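**Ticket 376: Audio guide plays the wrong painting in the Hellwig rooms**

Status: open, again
Product: Vondo handheld guide
Reported by: front desk, Vernent gallery

**Symptom**

Visitor keys in 12, the big Arctic shipwreck oil by the door. Guide delivers four minutes on a bowl of Dutch lemons. Visitor stands before drowning sailors and hears about "the quiet pleasures of the table." Two people said they found it moving.

**Tried so far**

- Restarted the handset. Lemons.
- Swapped the handset. Lemons, but louder.
- Keyed in 200, which was the shipwreck's number before the October rehang. Got a portrait of a bishop.
- Checked the wall label. It says 12. It has been straightened twice, in case that was it.

**Reply from Jiltell support, 9:40 am**

Please confirm the stop list was exported after the rehang and not before. Also confirm the file has fewer than 800 lines.

**Our reply, 11:15 am**

It was exported after. It is well under the limit, unless you count the blank lines, which your software apparently does. We deleted those and loaded it again. The shipwreck now plays the shipwreck. The lemons also play the shipwreck.

**Reply from Jiltell support, 2:05 pm**

Two stops are sharing one audio file. Open the list, find the still life, and retype its file name by hand. Do not paste it. Pasting carries over a hidden space.

**Our reply, 3:30 pm**

Retyped. Lemons are lemons on every handset except the one with the cracked corner, which still has the old list and won't take the new one. It is in the drawer with a note on it. Please leave this open until you can tell us how to wipe it. The bishop can wait, he's in storage.

**Attachments (2)**
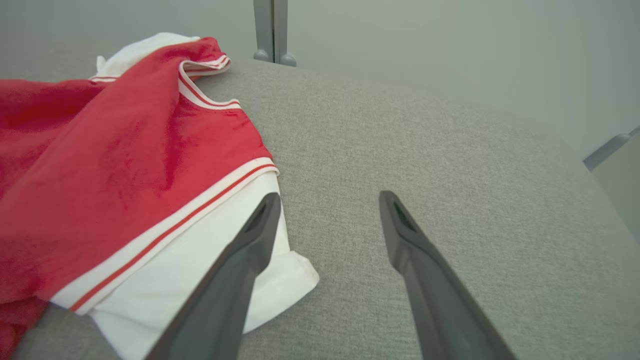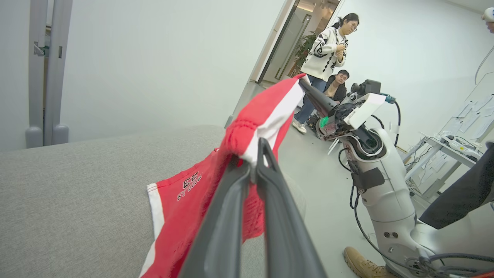
*Gray fabric in both; red and white garment in both.*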